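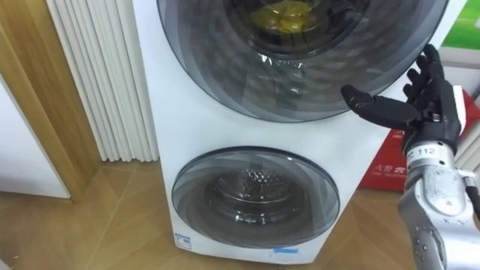
White washer, two round doors, something yellow in the top one

Ticket 1484
Opened: 2019-08-04
Status: Open (waiting on customer)
Subject: Channel 3 headset mic cuts out during the Clokwood run-throughs
Product: Trevel wireless system, belt packs and rack receiver

Hi Trevel folks,

I run sound for the Illmont Players and we're in the middle of rehearsals for Clokwood, which is a musical with a lot of running up and down stairs (remember that, it comes up later!). Our lead is on channel 3 and her mic keeps dropping out. It isn't a crackle or a fade. She's there, then she's gone for a second or so, then she's back as if nothing happened. The worst spot is the big clock tower number in Act 1, where she has the melody all to herself and everybody notices.

What I've tried so far, and please don't send me back to the start of the list because I've been through it twice:

New batteries. Fresh out of the pack, not the ones rolling around in the drawer. Same thing.

Rescanned for open frequencies with everything else in the building off, then again with everything on. The receiver picked a different spot each time and the dropouts came along with it.

Moved the receiver from the booth at the back of the Petrauskas Hall down to the wings, stage left. The hall only seats 200, so distance was never going to be a big deal, but I figured it couldn't hurt. It got a little better, I think? Or she had a good night. Hard to say.

Unplugged the wifi box over the lobby door. No change, and the box office was mad at me.

The signal light on the receiver stays green the whole time. That's the part that bugs me. If it was interference I'd expect it to go yellow or at least blink.

Thanks, and sorry for the long one!

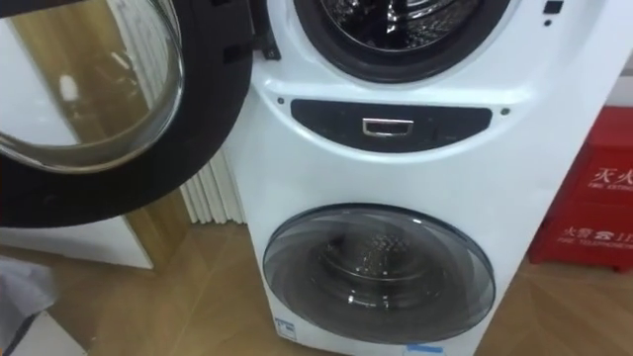
Washer with the top door open, lower door closed

Reply from Trevel support (Selim Güneş)

Thanks for the detail, it helps a lot. A green light during a dropout tells me the radio link is holding and the audio is going missing before it gets to the transmitter. Please swap the headset from channel 3 with the one from channel 2, leave the packs where they are, and run the same song again. Then put the headsets back and swap the packs. Let me know which piece the problem follows. Also, which way up is she wearing the pack?

My answer

Okay, did the swap last night. Darius Šimkus plays the clockmaker and he's on channel 2, and he was a very good sport about wearing somebody else's headset (it's a size too small for him and he looked like he was being arrested by it).

Round one, headsets swapped: her song was clean all the way through. Darius dropped out in his first verse and again going up the stairs.

Round two, headsets back, packs swapped: she dropped out, he was fine.

So it follows the headset. I was so sure it was the pack -- I had already started pricing a new one in my head.

About which way up: upside down! Her costume has a low back, so the pack rides in a pouch at her waist with the plug pointing down, and the cable makes a tight little U-turn to get back up under the bodice. I never gave it a thought. Darius wears his the regular way, under a vest.

I plugged her headset in at the booth with my own headphones on and wiggled the cable near the connector. Pop, silence, pop. If I hold it straight it's perfect. If I bend it the way the costume bends it, it goes quiet. And of course every step on those stairs gives it another tug.

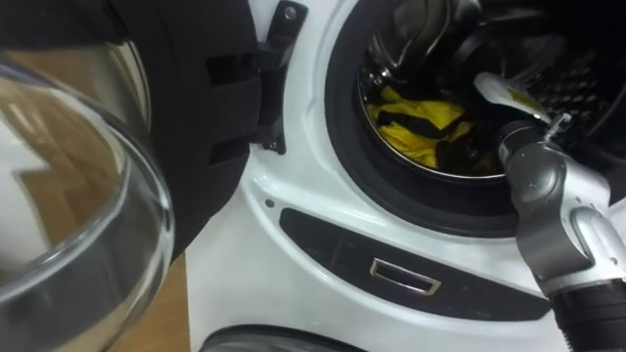

Which brings me to my questions, because we don't have a spare headset in that size and I'd like to keep this one alive until we open.

Can I get just the cable, or is it molded to the headset? I can see a seam near the ear piece but I don't want to pry at it and find out the hard way.

Is there a right-angle plug that fits your packs? The threaded collar looks like a standard one, but I've been burned by "looks like" before.

For tonight I've turned the pack right side up, made a loose loop in the cable and taped the loop to the pouch, with no strain on the plug. She did the whole first act like that and I heard one tiny dropout, right at the end of the tower number. Costumes isn't thrilled with the bump it makes, but from the third row I couldn't see it.

If it has to be a new headset, just tell me the part number and how fast you can get it to us. We're on stage again Tuesday, and I can pick it up from the hall office any time after four.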